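Etura season 2 dub cast is up

tinplate_jo
Posted 06/02/2025
The English cast list for Etura season 2 went up on the Kubiak site this morning. Aniela Krajewska is back as the lighthouse keeper. Szymon Witkowska takes over as the narrator. 12 episodes, same as last time. No word on who plays the twins.

marrowfield
Good news on Krajewska. I don't like the narrator change. The old one carried half of season 1, and the trailer already sounds too young to me.

dunlin88
The trailer has maybe two lines of narration in it. I'd wait for an episode. Witkowska did the whole Grarkau audio drama and was fine in that.

marrowfield
Grarkau is a comedy. Different job.

pell_and_co
Does anyone know if the season 1 disc set is getting another run? I missed it. The first one was 3,000 copies and the resale prices are silly now.

tinplate_jo
Kubiak said November for a reprint, 2,000 copies, no art book this time. I have the first run and the discs are the same. I sleeve all the loose cards and inserts and leave the box on the shelf.

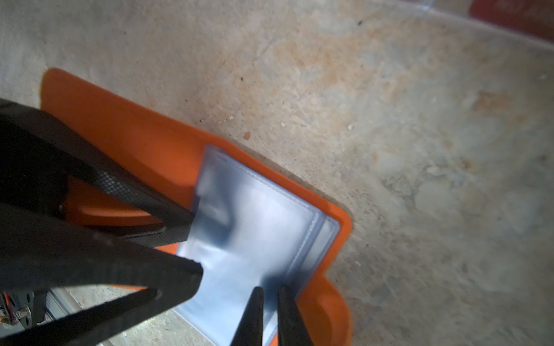
Clear sleeve in the orange tray

If you only want to watch the show, get the reprint. The art book is 30 pages and most of it was in the online gallery already.

dunlin88
Disagree on the art book. The storyboards for episode four were never online. That was the reason I bought it.

pell_and_co
Thanks both. I'll go for the reprint and look for the book on its own later.

oxbow_reader
Back to the dub, is Taltutent doing the recording again? The mix on season 1 was rough. I had to turn on subtitles for every storm scene.

tinplate_jo
They're listed, yes. New sound director though.

marrowfield
The storm scenes were mixed that way in the original too. I checked both tracks. It wasn't the dub studio's fault.

oxbow_reader
I had no trouble with the original track on the same speakers. We may have to leave that one.

dunlin88
Twins are up now, bottom of the cast page. Both played by the season 1 actors.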